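斯卡内尔（Skarnel）品牌授权公司招聘启事
授权业务经理（少儿及家庭类内容，亚太区）

职位编号：405
所属部门：消费品与授权业务部
汇报对象：授权业务总监Piret Rebane
聘用形式：全职，劳动合同期限三年，期满可续签
工作地点：上海，需定期出差
发布日期：2022年7月26日，星期二

一、公司简介

斯卡内尔（Skarnel）是一家独立的品牌授权代理机构，代表内容出品方、插画作者及出版机构，在亚太及欧洲市场开展商品授权、出版授权、主题活动授权与促销授权业务。公司目前代理的内容以学龄前动画、少儿真人剧集和家庭综艺为主，合作方包括制作公司、玩具企业、服装企业、文具企业、出版社以及区域性零售商。

公司于今年5月与林尼茨（Rinitz）制作公司签署代理协议，取得其少儿舞台剧集《Cirnach》在大中华区及东南亚地区的独家授权代理权。该剧集以一所寄宿制戏剧学校为背景，已完成两季制作，第三季正在后期制作阶段。为配合该剧集的区域推广，并加强现有代理项目的管理，公司决定增设授权业务经理一名，现面向社会公开招聘。

二、岗位概述

授权业务经理负责所辖品类的客户开发、合同谈判、产品审批协调及版税管理，是公司与被授权商之间的主要联络人。任职者应能够独立制定年度品类计划，并在授权业务总监的指导下推进落实。

本岗位首年的工作重点为《Cirnach》授权项目的启动，涵盖服装配饰、文具、图书出版及现场演出周边四个品类。玩具品类由公司现有团队负责，任职者须与该团队保持协作，但不承担该品类的业绩指标。

三、主要职责

（一）客户开发与谈判
1. 根据公司年度计划，识别并接洽所辖品类的潜在被授权商，建立并维护客户档案。
2. 就授权范围、授权地域、销售渠道、保底金、版税率及清货期等商业条款开展谈判，拟定条款清单并提交内部审批。
3. 配合法务部门完成授权合同的起草、修订与签署，确保合同条款与上游代理协议保持一致。
4. 代表公司参加行业展会、买手会及客户会议，会后五个工作日内提交书面报告。

（二）产品审批与品牌管理
1. 接收被授权商提交的概念稿、设计稿、产前样及大货样，按照品牌手册进行初审，并转呈版权方终审。
2. 跟踪审批进度，协调版权方与被授权商之间的修改意见，保证审批记录完整可查。
3. 核查包装、吊牌、版权声明及防伪标识的使用情况，对不符合规定的产品提出书面整改要求。
4. 收集市场上的疑似侵权线索，及时移交法务部门处理。

（三）版税与报告
1. 督促被授权商按季度提交销售报表，核对单品明细、出货数量与版税金额。
2. 协助财务部门催收到期款项，对逾期超过三十日的客户提出处理建议。
3. 编制所辖品类的季度业务报告及年度预测，供公司管理层及版权方审阅。

（四）市场与零售支持
1. 与内容发行团队沟通剧集播出安排，据此协调被授权商的上市时间。
2. 参与零售主题陈列、联合促销及商场活动方案的制定，并监督执行。
3. 协助组织年度被授权商大会，准备项目介绍材料。

四、任职资格

（一）必备条件
1. 大学本科及以上学历，市场营销、国际贸易、传媒管理、法律或相关专业优先。
2. 五年以上工作经验，其中至少三年从事品牌授权、消费品产品管理或内容版权相关工作。
3. 熟悉授权合同的基本结构，能够独立阅读和起草中英文商业条款。
4. 中文及英语均可作为工作语言，书面表达准确、规范。
5. 具备较强的数据核算能力，能够熟练使用电子表格及常用办公软件。
6. 能够适应每年八至十次的境内外出差。

（二）优先条件
1. 具有少儿或家庭类内容授权项目的完整执行经验。
2. 了解儿童用品相关的国家强制性标准及广告合规要求。
3. 在服装、文具或图书出版行业拥有现成的客户资源。
4. 掌握另一门亚洲语言。

公司在评审中将综合考虑申请人的实际工作业绩。学历条件未完全满足，但具有突出授权业务经验的申请人，可在求职信中予以说明，公司将个案审议。

五、薪酬与福利

1. 基本薪资根据申请人的经验与能力，在面试阶段协商确定。
2. 年度绩效奖金与所辖品类的签约金额及版税回款情况挂钩，具体办法载于劳动合同附件。
3. 依法缴纳社会保险及住房公积金，另由公司投保补充商业医疗保险。
4. 每年十五个工作日带薪年假，司龄每满两年增加一日，上限为二十日。
5. 每月通讯补贴300元，每年专业培训经费3000元，可用于语言课程、行业研讨会或专业书籍。
6. 试用期为三个月，试用期内薪资按全额发放。

六、工作安排

公司实行标准工时制度。由于版权方位于欧洲，任职者每周须参加一至两次傍晚时段的线上会议，当周可相应调整上下班时间。试用期结束后，经部门负责人批准，每周可远程办公两日。

入职首月，任职者将接受系统培训，内容包括公司审批平台的操作、版权方品牌手册的使用及财务报表的核对流程。培训由运营主管Ivars Paulauskas负责安排。其后，任职者将赴林尼茨总部进行为期一周的业务交流，与该公司品牌负责人Assunta Fabbri及其团队商定首批产品的设计指南。交流期间的交通及住宿费用由公司承担。
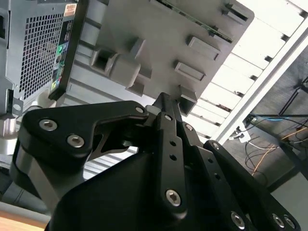
七、申请材料

申请人须提交下列材料：
1. 中英文简历各一份，注明目前任职单位、职务及可到岗时间。
2. 求职信一份，中文或英文均可，篇幅不超过两页，说明申请理由及与岗位职责相关的工作经历。
3. 代表性项目说明一份，列明项目类型、本人职责、合作品类及执行周期。涉及保密信息的，应予隐去。
4. 两名推荐人的姓名、职务及联系方式。未经申请人同意，公司不会与推荐人联系。

所有材料应合并为一个PDF文件，文件名格式为“405-姓名”，通过公司网站“加入我们”栏目上传。文件无法正常打开的，公司将通知申请人重新提交一次。公司不接受纸质材料，亦不接受通过社交媒体提交的申请。

八、甄选程序

（一）材料初审
人力资源部对申请材料进行形式审查，并由授权业务总监对符合条件的申请进行评议。入围者将收到电子邮件通知。

（二）线上面试
首轮面试时长为四十五分钟，由人力资源经理Dorottya Győri及授权业务总监共同主持，以英语和中文进行。

（三）书面作业
进入第二轮的申请人将收到一份书面作业，内容为根据给定资料拟定一份文具品类授权条款清单，并附简要说明，完成期限为四个工作日。作业所用资料均为教学用途，公司不会将申请人提交的内容用于实际业务。完成作业者可获得1420元劳务补贴，税费由公司代扣代缴。

（四）终轮面试
终轮面试在上海办公室举行，由总经理Arūnas Sakalauskas主持，相关部门负责人列席。申请人须就书面作业进行十五分钟的陈述，并回答提问。外地申请人的往返交通费用凭票据报销，标准以高铁二等座或经济舱为限。

（五）录用
公司将在终轮面试后十个工作日内通知结果。拟录用人员须提供学历证明、离职证明及身份证明文件原件以供核验。

本次招聘不设固定截止日期，材料随到随审，岗位确定人选后即在公司网站公告关闭。

九、利益冲突申报

申请人如目前或在过去十二个月内受雇于公司的被授权商，或本人及直系亲属持有上述企业股权，应在求职信中如实申报。申报本身不影响申请资格。公司将根据具体情况决定是否需要采取回避安排，包括调整所辖客户范围。

申请人与现任或前任雇主之间订有竞业限制协议的，应在首轮面试前告知人力资源部。

十、平等就业与个人信息保护

公司坚持平等就业原则，不因民族、性别、年龄、婚育状况、宗教信仰或身体残障而对申请人予以区别对待。申请人在面试过程中如需无障碍设施或其他便利安排，请在收到面试通知后告知人力资源部。

公司仅为本次招聘之目的收集和使用申请人的个人信息。未获录用者的材料将在招聘结束后六个月内删除；申请人书面同意纳入人才库的，保存期限为两年，期间可随时要求撤回。因本岗位涉及与境外版权方的协作，终轮入围者的简历可能在取得其单独同意后提供给林尼茨公司参阅。

公司未委托任何中介机构代理本次招聘，亦不以任何名义向申请人收取费用。

十一、其他岗位信息

公司同期招聘产品审批专员一名，工作地点为上海，主要协助处理由希姆库斯（Šimkus）出版社授权的绘本形象产品审批事务。该岗位要求两年以上设计或品牌管理相关经验，招聘启事另行发布。申请人可同时申请两个岗位，但须分别提交材料，并在求职信中注明优先意向。

与本启事有关的咨询，请通过公司网站联系表单提交，主题栏注明职位编号，由人力资源部统一答复。本启事以中文和英文发布，两种文本如有不一致之处，以中文文本为准。

斯卡内尔品牌授权公司
人力资源部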